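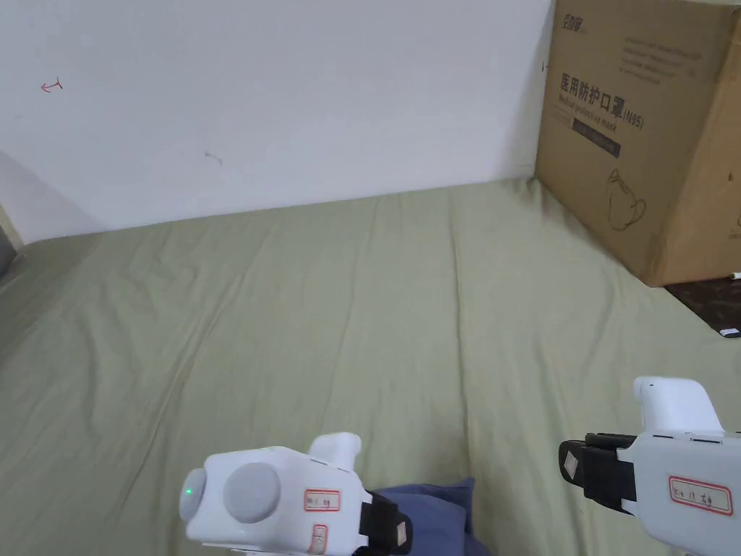

Mevura hand-held grippers, left and right, over a green fabric surface. Note the handwritten labels.

Mevura Hand-Held Gripper Pair: Setup and Care

Sold by Karnia as a matched pair, used or refurbished. Price for the pair: $3,785. Charger included, carry case extra.

We have stocked the Mevura for a while and have cleaned and repaired plenty of them. The maker says the pair is ready to use out of the box. We would not plan a workday on that.

Labels first. Each gripper has its own calibration file, and the two housings look much alike once they are on a bench. Mark each one by hand on a paper label before you switch anything on. Red-bordered stickers work fine. If the writing fades, replace the sticker and copy the mark while you can still read it.

Straps. The black strap should hold the gripper to your hand with your fingers relaxed. If you have to squeeze to keep it in place, it is too loose. Mevura calls the strap "maintenance free." It isn't. Ours stretch, and a stretched strap lets the body turn in the hand, which shows up later as a drift that people blame on the software.

Power. Hold the round gray button until the small light comes on green. The manual treats green as proof that the unit is ready. In our shop it means the unit has power, and we would not read more into it. Open and close the jaws 15 times and look at the travel readout before you start. Both units should come back to the same zero.

Cleaning. Wipe the front section with a dry cloth after working over bedding or other fabric. Lint gets into the seams where the housing parts join. Use a soft brush there – no compressed air, whatever the quick-start card says, as it pushes the lint farther in. Check the jaw screws every 200 hours.

Repairs. Straps and caps can be changed at home. The jaw spring can't, in our opinion, even though Mevura sells it as a user part. Two of the three spring kits we tried came with the wrong clip. Send the unit in, and send both, so we can zero them together. Bench time is 13 business days.

The Menon bracket fits, with a shim. The Nulla strap is better made than the original and costs less.

Filed under: Grippers > Hand-held > Setup & Service

Comments (3)

benchrat: Brush tip is right. I used canned air for a year and ended up opening the housing to get the fluff out.

k_ortho: 13 days is a long time to be without both. Any chance of a loaner?

Karnia shop: Not at the moment, sorry. Ask before you ship and we can tell you how full the bench is.

Related items
Nulla replacement strap, black
Menon wrist bracket with shim
Mevura charger, two-bay
Housing cap set, white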